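Keeping the arms in order

The technician who looks after the manipulation cell at Wornberg did not want her name in this text. "Write that the cell is looked after," she told me. "It is enough." We talked for a long morning beside the table, and she went on working most of the time.

The cell has two arms, which stand at the same table, and each arm carries a small camera near the fingers. It was put together in January by Cullar, a small integration firm, and since then she does all the care by herself. I asked what this means on a normal day.

"First I do not switch on anything," she said. "I take the fingers in my hand and I move them a little from side to side. If there is play, I feel it before the software can tell me. Then I look at the cable, the whole length. A cable is the cheapest part of the arm and it stops the work more often than a motor."

Her rule for the cable is simple. At every joint it must have enough slack for the full turn, but it must never hang so low that a finger can catch it. She showed me with her own elbow how she measures this. She bends the arm to its worst position, fixes the cable with a soft tie, and bends again. Only after the second bend does she cut the end of the tie.

The fingers come in pairs and she never changes only one. Every 1000 cycles she takes both off, cleans them with a dry cloth and checks the screws. "In the beginning we changed the left one alone, because it was the left one that was worn," she said. "After this the tips met 2 millimeters away from the middle. For a box this is nothing. For a thin handle it is everything."

The Vemia log, where all the work on the cell is written down, has an entry from 01/05/2023 about exactly this problem. It took three people and the most of a day to find the cause. She has kept the old finger in a drawer.

I wanted to know why she uses fruit and baskets for the check after a repair, when the shop in Sandoval sells proper test blocks. She laughed at this.

"The blocks are good for the numbers. I use them also. But a block has flat sides and it forgives you. With a woven basket, the tip can go into a hole of the weaving, and then you see if the arm gives way or if it pulls. I stand near, with my hand free, and I go slowly."
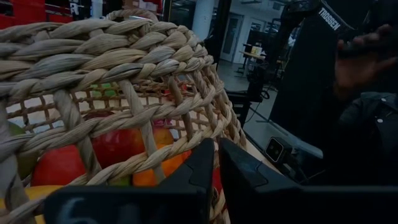 After the mechanical part comes the camera. She loosens the bracket, sets the angle so that both finger tips are in the view, and tightens it again in small steps, one screw and then the other. The calibration takes 200 images. She does not like to make it shorter, even when somebody is waiting for the cell.

"They ask me, can you do it with half? Maybe I can. But then on the next day they come and say the arm misses the object, and I do not know if it is the bracket or the calibration or the new finger. I want to have only one question at a time."

What would she change, if the cell could be built again? She thought for some time. The table should be higher, she said, so that she can reach the lower screws without kneeling. The connectors at the base should be turned to the outside. And she would ask for a second set of fingers from the first day, already measured and with the numbers on a label.

"The last one I have asked already," she added, and went back to the screws.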